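Bras pousseur sur table perforée : la tige dérape, calage ou asservissement ?
Forum > Robotique maison > Montages en cours
14 messages

mnanayakkara
Bonjour à tous,
Je reprends mon projet de bras qui trie des blocs par couleur en les poussant. Pour ceux qui n'ont pas suivi l'autre sujet : le bras est un Skavel d'occasion, la commande est faite maison, et tout est monté à l'atelier partagé de Grarkside où j'ai un bout d'établi jusqu'en juillet. Pas de pince, juste une tige au bout. Je voulais quelque chose de simple à calculer, en deux dimensions, avec la hauteur fixe.
Le plateau est une planche en bois clair vissée sur la table perforée. J'avais commencé directement sur la table mais les blocs accrochaient dans les trous, surtout les étoiles qui prenaient une pointe dedans et partaient en rotation. 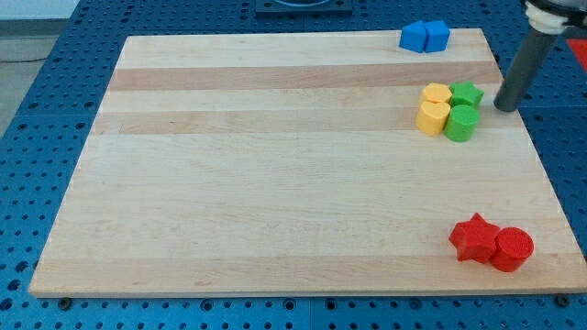

Mon souci est le suivant. Quand je pousse un cylindre, il roule un peu sur la tige et finit à côté de la cible, toujours du même côté. Avec les cubes ça va à peu près. Avec les étoiles c'est la loterie, suivant que la tige arrive sur une pointe ou dans un creux. J'ai enregistré 3 451 poussées depuis le début, dont 1 963 où le bloc termine dans la zone prévue. Tolérance 5 mm sur la position finale, l'orientation ne compte pas.
Est-ce que je continue à régler la trajectoire ou est-ce que je change la tige ?
Moushumi

tournevis_plat
Salut,
Change la tige. Un bout arrondi sur un cylindre, tu as un contact sur un point et rien qui guide. Mets une petite palette en V et le cylindre se centre tout seul dedans.

mnanayakkara
J'y ai pensé, mais avec une palette il faut que je gère l'orientation du poignet, et que j'aie la place de passer entre deux blocs. Quand ils sont serrés à quatre comme les jaunes et les verts, la tige passe encore, une palette non.

gaston.b
Pas d'accord avec tournevis_plat. La poussée sur un point est instable, c'est connu, mais ça se corrige très bien si on regarde où est le bloc pendant le mouvement. Question : tu as un retour caméra pendant la poussée ou seulement avant et après ?

mnanayakkara
Avant et après. Je prends une image, je calcule, je pousse d'un trait, je reprends une image.

gaston.b
Alors ne cherche pas plus loin. Découpe ta poussée en petits segments, reprends la position du bloc à chaque fois et décale le point de contact du côté où il s'échappe. Même à quelques images par seconde ça tient, à condition d'aller lentement.

tournevis_plat
Ça tient sur le papier. Chez moi, sur un montage du même genre avec une carte Jurkico, le traitement d'image mettait plus longtemps que la poussée elle-même. J'ai vissé une palette et je n'y suis plus revenu.

gaston.b
Et ta palette, elle sépare deux cubes collés ?

tournevis_plat
Non. Mais je n'avais pas de cubes collés.

Sadowski_Atelier
Bonjour. Avant de toucher au logiciel ou à la tige, je vérifierais la planche. Si ça part toujours du même côté, il peut y avoir une pente ou une contrainte. Je ne vois que deux vis, du côté du bord avant. Comment c'est tenu au fond ?
Autre chose, le sens du fil. Le bois n'a pas le même frottement en long et en travers, et sur un panneau fait de lames de teintes différentes je ne serais pas surpris qu'il y ait un écart d'une lame à l'autre.

mnanayakkara
Au fond rien du tout, la planche est juste posée. J'ai passé le niveau ce soir : elle penche légèrement vers la droite. Je n'avais contrôlé que la table, pas la planche.
Pour le fil je n'ai pas fait la différence dans mes relevés. J'ai les angles de poussée dans le fichier, je peux trier après coup.

pixelle
Je rebondis sur les blocs. La matière a un aspect mousse sur les cylindres et les étoiles, et ce genre de matière accroche beaucoup plus que du plastique lisse. Tu as les mêmes résultats avec du ruban sur la tige ? J'avais mis une gaine thermorétractable sur la mienne et c'était pire, ça collait au bloc et ça l'entraînait en fin de course. À l'inverse, du ruban PTFE m'a bien aidée, à remplacer de temps en temps.
Et quelle hauteur pour la tige ? Trop haut, le bloc bascule au lieu de glisser.

mnanayakkara
Le bout de la tige passe juste au-dessus du bois, je ne peux pas descendre plus sans risquer de frotter. Aucun bloc n'a basculé pour l'instant. Je note pour le PTFE.

Sadowski_Atelier
Si vous touchez à la planche, refaites le zéro en hauteur ensuite, aux quatre coins et pas seulement au centre. Avec une tige aussi basse, un millimètre d'écart et vous labourez le bois.

mnanayakkara
Bon, j'ai calé le côté droit avec du clinquant et ajouté deux vis au fond. Zéro refait aux quatre coins. Sur une petite série de cylindres la dérive a nettement diminué, mais elle est encore là quand je pousse en travers du fil. Pour les étoiles aucun changement.
Je vais donc essayer les segments de gaston.b, d'abord sur les étoiles, en gardant la tige telle quelle. Si le traitement d'image ne suit pas, je ferai une palette étroite pour les cylindres seulement. tournevis_plat, si tu as encore le plan de la tienne, je veux bien les cotes, surtout l'angle du V.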